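Week Nine of Robot Club and I Have Opinions About Cups

So I promised I'd write up what our club has been doing this spring, and then I didn't, and now it's May and the demo night is on a Friday that is coming up way too fast. Consider this me catching up!

Quick background if you're new here. I joined the student robotics club at Stockdale last fall knowing pretty much zero about robots (I signed up because my roommate wanted company on the walk over). There are two teams this year. One is building a little line-following cart called Bomasance, which has wheels and stickers and gets all the attention. The other team is mine. We do manipulation, in simulation, and our project is called Kadero. We don't have stickers yet. I have asked.

Kadero is supposed to do kitchen chores in a simulated kitchen. When we started we had a huge list of chores, like loading a dishwasher and wiping a counter, and Orhun Eren, who runs our half of the club, looked at it and crossed out everything except "pick up a cup and put it somewhere else." I was kind of insulted. A cup! My cousin's toddler can do a cup.

Well, it took us five weeks to get a grasp that worked more than a couple of times in a row. The first version came in too high and knocked the cup over. The second one closed on the rim and squeezed so hard that the physics engine gave up and launched the thing through the ceiling, which got a big cheer from the Bomasance table and I'm still a bit sore about it. Then Bülent Avcı suggested we quit grabbing the cup wall and go for the handle, low down, fingers on either side. He'd been saying this since week two, to be fair to him. I just wasn't listening, I was busy being in love with my rim idea.
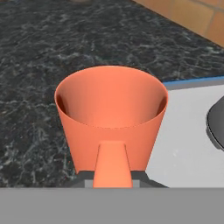
Kadero holding the orange cup by its handle, view from the gripper. Look at that rim, nice and level!

I keep this one as my laptop background now, which my roommate finds very sad. But I like it. I spent two whole evenings picking the counter texture (dark granite, because the pale one made the gray fingers hard to see) and I think it looks pretty fancy with the orange tile. The cup color was a group vote and I wanted green, but fine, the orange does pop.

Since then it's been mostly running trials and staring at logs. Our last big batch was 400 attempts with the cup starting at a different spot and angle each time, and Kadero got a successful pickup on 83 percent of them. The misses are nearly all the same miss: the handle is turned away, the arm tries to reach around, and it bumps the cup with its wrist on the way. Bülent is rewriting the approach so it can come in from the other side. I'm writing the script that sorts the failures into folders so we can quit scrolling through them by hand, and I've learned more Python from that one script than from my entire intro class. We've got more than 3193 saved clips on the club drive and the file names are a crime. Some of them are just "final2_REAL".

The putting down part is next. Right now it lets go a little early and the cup drops the last bit, and Orhun wants a proper gentle placement before we show it to anybody's parents. Demo night slots are ten minutes a team. I've volunteered to do the talking, so if you have tips for explaining inverse kinematics to my grandmother, please leave them in the comments.

Okay, I have to go, the lab closes at nine and my batch just finished. Stickers update soon, I hope.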